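What we learned from the strawberry stall

Version 2 of the Haslam hand grippers has been out at the Kamden site since March, and what a run it has had! Then, at recording 805, the left and right grippers stopped agreeing about the time. The drift was tiny at first, and our nightly check let it through. By the end of the session the left hand was closing on fruit that the right hand's log said had already been put down.

The good news is that the Wollico team found the fault, and it's a lovely one (if you like this sort of thing, and we do). After a brief power dip one gripper restarts its clock and carries on without raising a flag. The logger then stitches the two streams together as though they matched. We combed through all 3,262 recordings in the Zekwood set and pulled every one with a restart in it.

A fix is already in. Each gripper now shows a steady fault light after a restart, and the logger refuses to save until both clocks have been set again. We've also gone back to soft fruit for the retests - a strawberry makes a bad grip obvious in a way a wooden block never will. Plates go on the low black table, one person works the grippers, and the clocks are compared before and after every run.
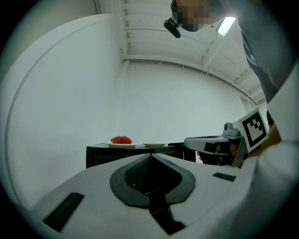

One reader, Zekwood's night operator, wrote in to ask whether a fault light is enough when your eyes are on the fruit, and would much prefer a loud beep. Fair point! A buzzer is on the bench now, and we'll try it over the next 2,000 recordings.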